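20/07/2026, bench notes, Gerine two-arm kit on trial

Back on the Gerine kit today, week two of the loan. Teodoro B. wants a yes or no from me before the quote lapses, and so far my answer changes every time I eat lunch.

Morning was mostly setup. The new release of their teaching software finally installed (third try, had to wipe the old calibration folder by hand, so if you're on the other laptop do that FIRST). After that both arms homed fine and the handover routine ran without the little shudder we kept getting on Thursday. I didn't change anything in the mounts, so I'm giving the software the credit. Their release note says "improved motion quality" and that's the whole note. Thanks, guys!

Quick word on price, as Trevor keeps asking me in the hallway. The base kit is the base kit, but the garment add-on is 1,045 on top, and the spare finger set is 309. The fingers are the part I'd budget for twice. I've been through one pair of pads already and the replacements from Skinstead (564 for the pack, ouch) feel grippier on denim but leave a faint shine on anything smooth. Need to check whether Gerine's warranty still holds if we run somebody else's pads. Emailed Fajardo support, no answer yet.

Clothing tasks this week. Towels are boring now, which is a good sign. Shirts are still a coin flip on the sleeves. Today I moved on to denim shorts plus a strap, mainly to see how the two grippers share one long floppy thing while there's thick cloth underneath. Teaching it by hand took me most of the afternoon (my coffee went cold twice) and I kept fussing with the grip width. Settled on 3 mm under the default for both sides, saved as profile "strap_b". Please don't overwrite it! 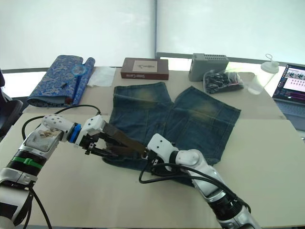 Renato Ignacio thinks I'm grading the kit on the wrong thing. His view is that any decent pair of arms can be coaxed through one garment, and what we'd be paying for is how fast a new person can teach the next one, so he'd hand the whole lot to Analyn with just the quick start guide and time her. Fair point, and I can't argue that I'm a new person anymore.

So, tomorrow: Analyn gets the guide, I keep my mouth shut. Cable dress on both arms needs another look before she starts, I don't love how much slack there is. Also still to do: chase Fajardo, order pads (one pack only), and ask Stiltdale if they'd let us see theirs running before we sign anything.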